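Bastix Users Board > Hand-held grippers > Maintenance and setup
Thread: Blue pads slipping on thin round stuff, left hand only

mhaworth
I look after a pair of hand-held grippers that we use for recording table tasks. Two jaw fingers each, blue pads. The right one is fine. The left one has started letting thin things roll. Spoons are OK if you take them by the handle, but chopsticks turn in the jaws as soon as the tip touches the table. Pads are the originals, 642 hours on the log. I wiped them down with a damp cloth and it made no difference. Before I order pads, is there anything else worth checking?

tunstall_d
Check the pivots first. Open the jaws halfway, hold one finger still and try to rock the other one sideways. If it moves at the tip, you have play in the linkage and new pads won't fix it. Thin round parts show it up before anything else does because the pads only meet them along a line.

mhaworth
There is some rock in it. Maybe the thickness of a business card at the tip. The right hand has almost none.

tunstall_d
Then snug the pivot screws. Go a little at a time, same amount on both sides, and work the trigger between turns. Stop when the rock is gone and the jaws still spring open by themselves. If they hang, back off.

Follen
I'd go the other way and do the pads first. 642 hours is a lot for soft pads. Ours at Wendton get changed well before that, and we never touch the pivots. Once people start tightening screws they don't stop, and then you get a stiff hand and the width readings go off.

tunstall_d
Width readings go off with worn pivots too. She already measured play. Changing pads on a loose linkage just wears out the new pads at an angle.

Follen
A business card is not much play. I have hands with more than that and they hold a pencil fine.

kbouzid
Both of you could be right. Maureen, look at the pads from the side. If the wear is even, it's age. If one edge is lower than the other, the finger has been sitting crooked and Dean has it. Also, what are you cleaning with? We had a bottle of surface spray that left a film, and the pads went slick. Plain water and a drop of dish soap, rinse, let them dry overnight.

mhaworth
Looked under a lamp. Left finger pad is lower on the outer edge, you can feel it with a fingernail. The other one is flat. Cleaning is just water, no spray.

kbouzid
So crooked finger. Pivots, then pads, in that order. Do both pads even if one looks good.

mtreloar
Different Maureen here. If you take the screws right out, put a tiny bit of the weak threadlocker on them going back in. Not the strong kind. I had one back out in the middle of a session and it took me an hour to find it under a refrigerator. And mark the heads with a paint pen once you're happy, so you can tell at a glance if one has turned.

Follen
Agree on the paint pen. Don't agree on threadlocker near plastic bushings, some of them crack. Check what yours are made of.

mtreloar
Fair. Mine are metal.

mhaworth
Done. I took up the left linkage in small steps, worked the trigger each time, and fitted 2 new pads from the spare bag. The bushings are metal, so I used the weak threadlocker. Rock at the tip is gone as far as I can feel. Ran the zero again with the jaws closed and saved it. Then went back to the kitchen table with the chopsticks. 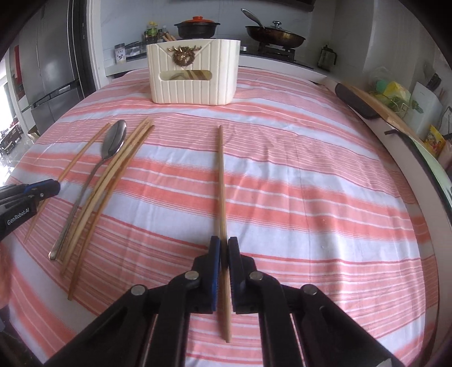 hbailly
Do you have to redo the zero after changing only the pads, if the screws were never touched?

tunstall_d
Any pad change needs a new zero. New pads are thicker than worn ones, so the closed position moves. Close the jaws with nothing in them, let go, close again, then save.

hbailly
Thanks. I had been skipping that.

Follen
I still say most people should start with pads. But with one edge worn down, fine, pivots.

mhaworth
Old pads are in an envelope with the hours written on it. I'll check for play every 8 sessions and post if it comes back. Does anyone have a part number for the pads in a bigger pack? The spare bag is empty now.

mtreloar
Mthembu had them in January, but they only ship to a business address. Message me and I'll look up the order.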